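The Students Who Teach Robots to Build Computers

At the Gwynne Technical Institute, the second-year automation course ends with a machine that most of its students have long stopped noticing: the desktop computer. Over 18 weeks, teams of four learn to program a pair of robot arms to fit parts into an opened tower – memory, processor, expansion card and hard drive – in an order the students must work out for themselves.

The course is known on campus as Plurker, after the scheduling software written by its first class. Ludger Lammers has directed it since it moved from a converted storeroom in the Madau building to its present laboratory. He describes assembly as a demanding teacher. A processor must be lowered squarely into its socket, and a memory module needs firm pressure applied evenly along its length. Students who have handled such parts for years by hand are often surprised by how much of that skill they cannot put into words.

The early weeks are spent almost entirely without motion. Each team takes a computer apart by hand, measures every component and keeps a written log of the forces and angles involved. The fixtures that present the parts to the robots are designed by the students and 3D-printed on site. One team last year revised its fixture eight times before the instructors approved it, and the drawings of all eight versions now hang in the corridor outside the laboratory.

Programming begins in October. Teams book the bench in the evening as well as during class, and the laboratory stays open until 10 p.m. Every attempt is entered in a shared record, including those stopped by hand. The most recent class logged 633 attempts, and Lammers requires each student to present one failed attempt in detail before the final review. Grades depend more heavily on that presentation than on speed.

The final review is attended by engineers from Grusach, where several graduates now work in electronics repair and recycling. Visitors are invited to question the teams on any entry in the record. The institute plans to add a disassembly unit next year, in which students will recover usable parts from retired office computers and sort them for reuse. 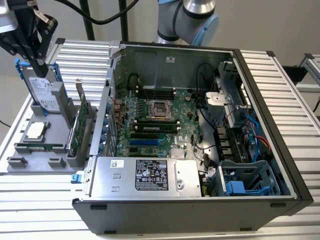 Lammers would like the disassembly unit to come first in the course, arguing that students write better assembly programs once they have seen how many ways a connector can resist being pulled out.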